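2024-01-08

Back home at last, and the kettle has been on three times since I got through the door. I meant to write this up on the train but I fell asleep somewhere after Sullberg with my cheek against the window and my scarf in my tea, so it will have to be done now, at the kitchen table, with my feet on the radiator.

The walk, then. I have been promising myself the old Galtach path since September, when my knee was still grumbling and the evenings were light, and of course I ended up doing it in the coldest week of the winter so far. It was lovely all the same. The first stretch climbs through beech woods, 354 steps by the sign at the bottom (I took its word for it), and then you come out on the open hill with the whole valley laid below you, frost in every furrow and smoke going straight up from the farms. I stood there eating a cheese roll with my gloves on and felt very pleased with myself.

I stayed at the Allus, a plain sort of place with thick curtains and a very grand toilet.
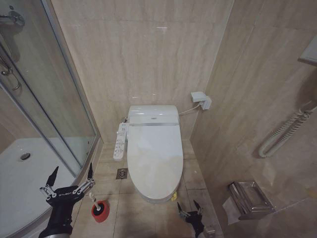
The bathroom at the Allus. More buttons than my car!

Supper was barley soup and then a second bowl of barley soup, as I couldn't face the stairs before I'd warmed through. They bake their own bread, dark and a little sour, and I had it again at breakfast with plum jam. I must try to make something like it. My own loaves have been coming out like doorstops since I changed flour, and I think I've been hurrying them.
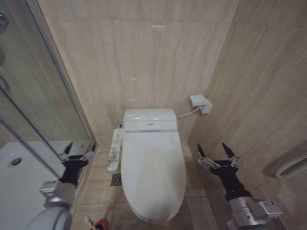

The second day was longer, up to 18 kilometres if you take the loop by the river, and I did take it, mostly out of stubbornness. The path was iced over beyond the footbridge and I went along it like an old heron, one foot at a time, holding on to the alders. I saw a dipper, though – bobbing away on a stone in midstream as if it were April – and stayed so long watching it that I lost all feeling in my toes. 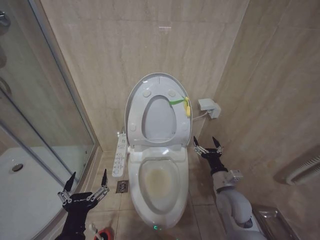
I got as far as the chapel at Urrego, which was locked, and sat in the porch with the flask. Somebody had left a jar of snowdrops on the bench, very early ones. It made me think of my grandmother's garden and the patch under the pear tree, and I wondered whether they still come up there.
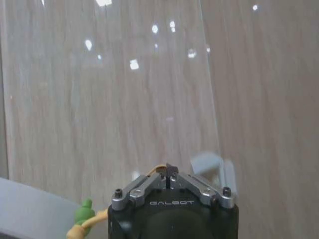

Must remember: new laces, the left one is down to a thread. Write to the Allus and ask about that bread. And look up trains for the spring, as I'd like to do the upper half once the snow has gone. The boots are by the stove now, stuffed with newspaper, and I'm off to have a very long bath.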